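Home | Workshops | Checklists | Lending Shelf | Contact

Brastavgate Repair Room: Bench and Room Safety Checklist, with Comments

Revised in February by Odette Barbier

I have kept this checklist for the repair room since we moved into the Besson building, and every winter I sit down with a pot of tea and go through it line by line, crossing out what we no longer do and adding whatever the year has taught us. It has grown a bit, I admit. Please read the comments as well as the items the first time through, and after that you can run down the items alone in 20 minutes or so before the doors open.

Mark each item OK, FIX or ASK. If you write FIX, put a paper tag on the thing itself and not only on the sheet, so the next person sees it when they reach for it.

PART 1. THE ROOM

1.1 Both doors open fully and nothing is stacked behind them.
Comment: The back door is the one to watch. It opens onto the yard and people like to leave boxes there "for a minute." If you have to move something in order to open it, that's a FIX, even if you moved it.

1.2 Walkways clear between the benches.
Comment: I'd like to see 41 inches, which is the width of the old door we use as a trestle top, so you can slide that along to test it if you can't find the tape measure. Bags and coats go on the hooks by the sink.

1.3 Fire extinguisher on its bracket, pin in, needle in the green.
Comment: Lift it off and put it back. It should come away without a struggle, and last year it didn't, on account of a fresh coat of paint.

1.4 Lights working over every bench.
Comment: The tube over the sewing table flickers when it's cold and then settles. If it's still flickering after you've finished Part 2, tag it.

1.5 Floor dry and swept.
Comment: Look under the radiator too. There was a slow drip from the valve for most of the fall and I'm not convinced we've seen the last of it.

PART 2. POWER

2.1 Power strips free of cracks, scorch marks and loose sockets.
Comment: Please turn them over! The bottoms tell you more than the tops. Any strip that smells of burning goes straight into the red bin, cord and all, and we'll gladly buy another.

2.2 No strip plugged into another strip.
Comment: I know there are never enough outlets on the window side. Use the wall sockets behind the cupboard.

2.3 Ground fault outlets near the sink trip and reset.
Comment: Press TEST, check that the lamp goes out, press RESET. If the lamp stays on, tape over the outlet, write ASK on the sheet and ring Baptiste Rey.

2.4 Cords routed along the wall or under the mat.
Comment: The ribbed mat is for this. It curls at one corner, and I've been pressing it under the dictionary with modest results.

PART 3. BENCHES AND OPEN EQUIPMENT

3.1 Bench stands level and does not rock.
Comment: Lean on each corner with your whole hand. The feet on the older benches unscrew themselves a little over time and want a half turn back.

3.2 Anything with its cover off is unplugged before work begins, and its cord is laid where you can see the end of it.
Comment: This goes for toasters and radios as much as for computers. A switch in the off position isn't enough for me. I want to see the plug.

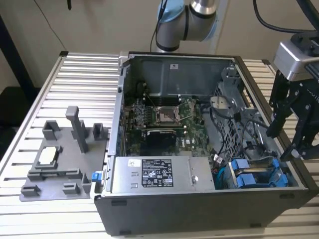 Desktop computer laid on its side with the side panel off; the power supply is the silver unit with the black-and-white label.

3.3 Power supplies stay closed.
Comment: We'll happily swap a whole power supply, but we don't open one up. The parts inside can hold a charge well after the cord is out, and no saving is worth that. The same rule covers microwaves, which we don't take in at all, however nicely people ask.

3.4 Covers and screws kept together.
Comment: Muffin tins, one cup for each stage of taking apart. We have plenty of them now and you needn't bring more, though thank you to everyone who did.

3.5 Sharp metal edges noted before reaching in.
Comment: Run your eye along an edge before you run your hand along it. Thin sheet metal gives a nasty little cut, and the bandages are in the left drawer.

PART 4. HAND TOOLS AND HEAT

4.1 Soldering irons in their stands, tips sound, cords unmelted.
Comment: Irons go off whenever you leave the bench, including for cake. The extractor fan goes on first and off last.

4.2 Screwdriver tips square and handles tight.
Comment: The Prustetti set is lovely and I'd like it to stay that way, so please no prying paint lids with it.

4.3 Glue gun on the ceramic tile.
Comment: Check the trigger moves freely. If it has glued itself shut, leave it for me.

4.4 Safety glasses clean enough to see through.
Comment: Warm water and dish soap. Paper towels scratch them.

PART 5. BEFORE LOCKING UP

5.1 All strips off at the wall.
5.2 Loose batteries in the lidded jar, terminals taped.
Comment: A swollen battery doesn't go in the jar. It goes outside in the sand bucket, and I'd like a phone call, please, even at 9 in the evening.
5.3 Donation box emptied and the amount written down.
5.4 Sheet signed and hung on the nail.

COMMENTS (4)

Baptiste Rey
Item 2.3, the outlet on the right of the sink is slow to reset but it does reset. Press firmly. I have a spare in my van and will change it over next time I'm in.

dorkach_mender
We borrowed this for our group in Dorkach and changed very little. Do you have a weight limit for the trestle table? Someone turned up with a treadmill.

Odette Barbier
How nice to hear from Dorkach! We say 50 pounds on the trestle and 185 on the heavy bench by the window, and treadmills stay on the floor. Do send me your version when it's done, I'd love to see what you changed.

Hanneke
The bandages are in the right drawer now, the left one has the fuses.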